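Working Group on Home Recording Practice
Minutes of the meeting held on August 22, 2018 at the Hirnden office

Chair: Azucena Tapia
Present: members from Bandeck, Hirnden and Treltden. Brynjólfsdóttir joined by phone from item 3.
Apologies: none received.

1. Minutes of the February meeting

Agreed as a correct record, with one change. Under item 4, "operators must" should read "operators should". The Chair will send out the corrected copy.

2. Matters arising

The glossary has been started but is still short. Treltden asked that "finger", "pad" and "grip" each be given one meaning and kept to it through the whole guide, as the draft uses "grip" for both the handle and the act of holding. Agreed.

The question of insurance for work in private homes was left over to the next meeting.

3. Draft guide, section 2: handling cloth and clothing with hand-held grippers

The Chair took the group through the draft line by line. Bandeck said that knitwear should have its own paragraph, as the present wording was written with tea towels in mind. A ribbed edge gives the fingers something to close on, while a flat part of the same garment can slide or fold under them. There was general support for this.
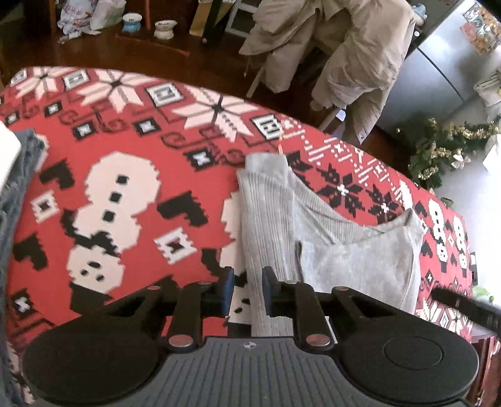
Hirnden proposed that the operator should pinch one edge only, pause, and then lift. Treltden thought the pause would make recordings longer for little gain. After some discussion the pause was kept, but as a "should".

It was agreed that the section will say:

2.1 Garments are laid on a surface that is clear of cups, sticks, pins and other small hard items within reach of the fingers.
2.2 The fingers are fully open before the operator moves towards the garment.
2.3 Where a garment has two layers, the operator decides beforehand whether one or both are to be held, and writes this in the task note.
2.4 A failed grip is kept in the recording. The operator opens the fingers, moves back and tries again.
2.5 No more than 7 tries are made at one task. After that the task is marked as not done.

Brynjólfsdóttir asked for the limit in 2.5 to be lower. A vote was not needed – it will be looked at again once members have used the guide.

4. Draft guide, section 3: patterned surfaces and lived-in rooms

Treltden had suggested a rule that only plain table covers be used. Bandeck was against it. People have printed cloths at home, above all at Christmas, and a rule that keeps them out would leave the recordings poorer. The Chair agreed and said the guide should ask for variety in covers and ask operators to note the type used. 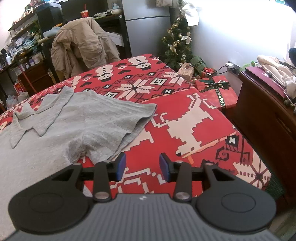 On background, the group was of one mind that rooms need not be tidied for the sake of looks. Three points must be covered before work starts: letters and screens with personal details turned away, trailing cables moved from where the operator stands, and the householder's written consent on file. Hirnden will draft the consent wording – two versions, one for owners and one for tenants.

5. Length of sessions and care of equipment

Agreed that no operator works for more than 30 minutes without a break of at least 5 minutes. Finger pads are to be wiped before each session and checked for loose fibres after any work with wool or knitted items. Bandeck asked whether worn pads should be changed in pairs. Yes, both at once, and the change entered in the log.

6. Comments on the draft

Comments on sections 2 and 3 are to reach the Chair within 30 days. Late comments will be held for the next version.

7. Any other business

Treltden reported that the shared folder is nearly full. Members are asked to delete old drafts.

Actions
Chair: corrected February minutes; new paragraph on knitwear.
Hirnden: consent wording.
Treltden: glossary.
Bandeck: pad log sheet.

Date of next meeting to be confirmed by email.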